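Can a Machine Do the Chores Yet?
3/2/21
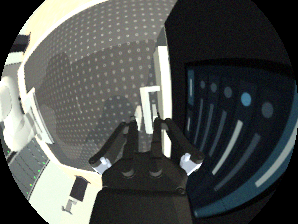
Practice runs first

Ruben Kuipers spends most of his day in simulation. At Prondel, in Pliltmont, he works on two-fingered grippers, and the rendered rooms they train in cost nothing to wreck. "We ran 320 attempts at picking up one small block last week," he says. "On a real bench I'd get through 19 before lunch."

Would he let one load his dishwasher? "No. Plates, maybe. Forks stick together and it doesn't know what to do."

Shop floors are closer. Van Beek, a parts supplier, has had four arms sorting bins since last spring, with a person nearby to clear jams. Kuipers says the jams are mostly bags and anything soft.

He won't give a date for laundry. "I fold my own shirts. It takes me 11 minutes and I'm slow."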